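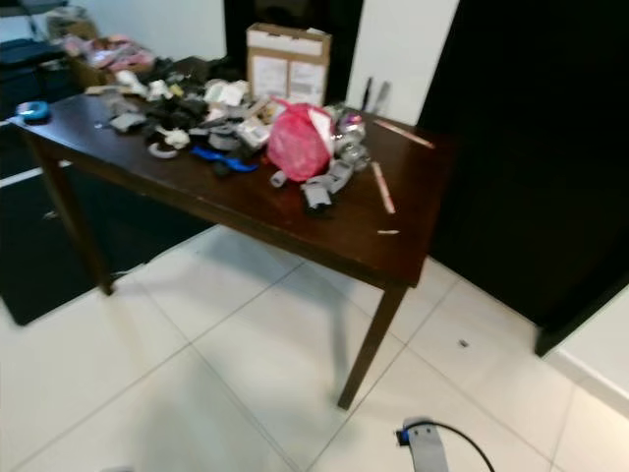 August, cluttered table, set 4

Start 9.40. Same room as set 3, dark wooden table, white tiled floor. Head camera plus gripper camera, both checked before the first episode. Episode count carried over from set 3: 1,549 accepted. Target for this set is 200 more, to be labelled "sort and bin" in the Nenard index. Dela Kpodo operating, me on logging until lunch, then swapped.

Purpose, for anyone picking this up later: the policy trained on sets 1 to 3 does well on separate objects with clear table around them and badly on heaps. It reaches for the middle of a heap, closes on two things at once and drags the rest along. Earlier sets had too few examples of picking from the edge of a pile. Set 4 is meant to supply them, so the clutter is left as found between episodes unless an item ends up on the floor somewhere the operator can't reach.

Calibration first. Gripper zero was out by a small amount. Re-zeroed twice, second value kept. Head camera exposure locked after a trial run in which it hunted every time the dark doorway behind the table came into view. Locked value is in the Lamptey config under the set 4 heading. Please do not put it back to automatic. Reflections from the table top are worse with the lock on, but they stay put, and I would sooner have a steady highlight than one that changes brightness halfway through a grasp.

Instruction wording. We used free phrases in set 3 and paid for it in relabelling. For set 4 the operator reads one line from the sheet before moving:

pick up the tape and put it in the box
pick up the stick and put it in the box
move the bag off the table
put the bottle next to the box
clear the nearest item

"Tape" is a bad word and I should have caught it when writing the sheet. It covers full rolls, small rolls and crumpled strips of grey duct tape, and these need quite different grasps. A roll can be taken across its width or with one finger through the core. A crumpled strip has no good side and sticks to whatever it touches, the finger pads included. Changed at 10.30 to "tape roll" and "tape strip". Episodes before the change are marked with a T and need splitting by hand. Laiba Gilani has agreed to take them.

Thin sticks. Worst class of the morning. Lying flat on the table they give the fingers very little height to work with, and Dela's first attempts came down too hard. The force trace shows the table contact clearly, then a slide, then closure on nothing. What worked better was coming in low at a shallow angle, letting the lower finger touch the wood, then closing slowly. Failed tries were kept whenever a retry followed within the same episode. The model has very few examples of recovering and these are useful as they are. Tries that ended with the operator giving up are rejected under code 22 (no completed grasp).

Long sticks near the edge of the table have a second problem. If held at one end they swing, and the swing carries on after the arm has stopped. Told the operator to pause over the box before opening. It adds time to the episode but gives a clean release point for the segmenter.

Cable. The black cable off the gripper passes through the head camera view in most poses. I looked at masking it and decided against. It will be there at run time as well, and a mask would have to follow the wrist. What does matter is that it must not drag across the table, so the clip was moved further back before the second block.

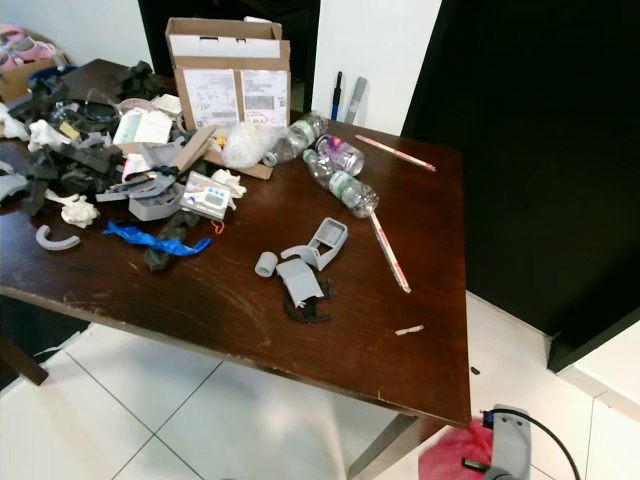

Bottles. Clear plastic on a glossy dark top is poor for the depth channel. The Tastden filter fills the holes with table height, so a bottle on its side appears as a cap, a label and nothing in between. Colour is usable. For these episodes the depth channel is stored but flagged, and training should take colour only until the filter is sorted out. Crushed bottles grasp more easily than whole ones, which roll. Approach with the fingers either side of the long axis. Approaching along it just pushes the bottle away, and Dullport's default pre-grasp does exactly that if the long axis happens to point at the arm. Overridden by hand for now.

Bubble wrap was not on the sheet. It counts as "nearest item" when it is nearest and is otherwise left alone. It compresses a long way before the force reading rises, and the threshold we use to decide "object held" is set for rigid things. Several good grasps were logged as empty. Threshold left unchanged for the rest of the set, so that the whole set is consistent. The held flag can be recomputed from finger width afterwards. Script to follow.

Printed plastic parts, grey. Easy. Flat faces, plenty of friction, good contrast against the wood. The black curved pieces are the opposite: dark on dark, hooks that catch on their neighbours. Two instructions needed here, one for lifting a part that is free and one for lifting a part that is caught. Wording not agreed. Dela prefers "untangle", I think that asks for more than a single gripper can do. Left open.

The knotted bag. Good target by colour, the detector finds it every time. Grasp at the knot holds. Grasp on the bulging side slips as the contents shift. The policy has already learned the side grasp from set 2, so operators should go for the knot even when the side is closer. A bag on the floor below the table edge is a valid start state for everything except the bag instruction. Annotators should mark it as "out of workspace" and not as an error.

Device with the small display on the pile side of the table: handle by the body only, do not press the buttons with the fingertips.

Afternoon block started 13.50. Found the clocks of the two cameras had drifted over lunch. Resynchronised and repeated the first episode of the block. The unsynchronised one is deleted, not archived.

To do:
-- Laiba: split the T episodes into roll and strip
-- Dela: second try at the shallow approach with the finger pads cleaned, there is tape glue on both
-- me: recompute held flag for bubble wrap, report the Dullport pre-grasp fault, ask whether the Tastden filter can leave holes as holes
-- agree wording for caught parts before set 5

Stopped 16.15. Gripper parked open, config saved, clutter left on the table for the next session.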